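Chapter 8
Writing in Someone Else's World

I got my first tie-in job because another writer dropped out. It was May, the book was due at the end of July, and the editor at Jetora rang me while I was trying to get a pushchair up the library steps. Did I know the Bouvier games? I said yes. I had played one of them, once, at a cousin's house, and been killed by a goat.

So I said yes, and then I went home and read for a fortnight. I had the rule book, two old novels, a stack of comics and a thing called the series bible, which ran to 59 pages and had been written by several people who plainly didn't get on. (There's a lot more on series bibles in Chapter 9, including how to read one without losing the will to live.)

Tie-in writing is the name for any story set in a world that belongs to another party. Novels of films, short stories about comic-book heroes, adventures for a toy range — they all come under it. You don't own the hero and you don't own the town she lives in. In most deals you won't own the words either, once you've handed them over, and I'd like you to have that clear in your head before we get to the fun part. And there is a fun part! I've done this for years and I still get a silly thrill when I type a name that I used to read under the covers. 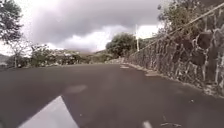
Isn't it a bit like colouring in? a student asked me at this point in the course, and she wasn't being rude, she wanted to know. I told her that I'd thought so too, until I tried it. The outline you're given is far looser than it looks from outside. The owners will tell you that Captain So-and-so can't die, can't marry and can't leave the city for more than a week. They won't tell you what she's afraid of, or what she talks about at breakfast, or why she hasn't opened her brother's letters. All of that is yours to make up, and it's where most of the story lives.

Let me show you what I mean with that first book. The bible gave me a smuggler who was "brave, loyal, quick to anger". Well, so is every smuggler. I wrote two chapters with her being brave and loyal and quick to anger, and they were dreadful. Then I gave her a bad tooth. She couldn't afford to have it seen to, she wouldn't admit it hurt, and suddenly I knew how she'd behave in every room I put her in. The owners never said a word about the tooth, except to ask that it be the left side (there was a scar on the right, apparently, in a comic I'd missed). 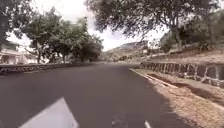
The other thing I had to learn was the outline. With my own stories I make a mess and tidy up later. You can't do that here. Before you write a line of the book you'll send in a plan, and the plan goes to your editor, and from there to the licence holder, and it comes back with notes. My plan for Jetora came back with 34 of them. Some were useful. One just said "hmm". I spent a whole afternoon on "hmm" and in the end I rang up, and it was about the spelling of a river.

My advice, for what it's worth, is to sort your notes into two heaps before you answer any of them. One heap is for facts: wrong hair, wrong ship, that sort of thing. Fix those straight away and don't argue. The second heap is taste, and there you're allowed to talk. Be polite, be short, and pick the ones you really mind about.

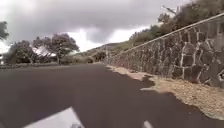 Money comes into this as well. A tie-in may pay a flat fee, with no share of the sales, or a smaller sum up front and a slice later on. I've had both. Rarnus paid me a flat fee for a space opera that sold very nicely indeed, and I try not to think about it on the bus. Jevolier paid me less and gave me a royalty, and that book sank like a brick. We'll go through a sample contract line by line at the end of the chapter, so have a pencil ready.

You'll also need to think about the readers. They know more than you do. They've been living in this world since they were small, and they'll spot a wrong boot. 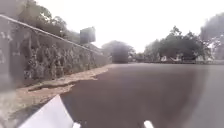
Please don't be scared of us, one reader wrote to me after that first book came out, we only moan because we want it to be good. I've kept the letter. She went on to list the mistakes, with page numbers, and she was right about every one.

Before you read on, choose a made-up world that you know well and that belongs to somebody else. Pick a minor character, someone who gets a line or two at most. Write a page in which that person is waiting for something, and don't let any of the famous characters walk in. Keep the page by you, as we'll be using it in the next section, where we look at how to find room for a story between events the owners have already fixed.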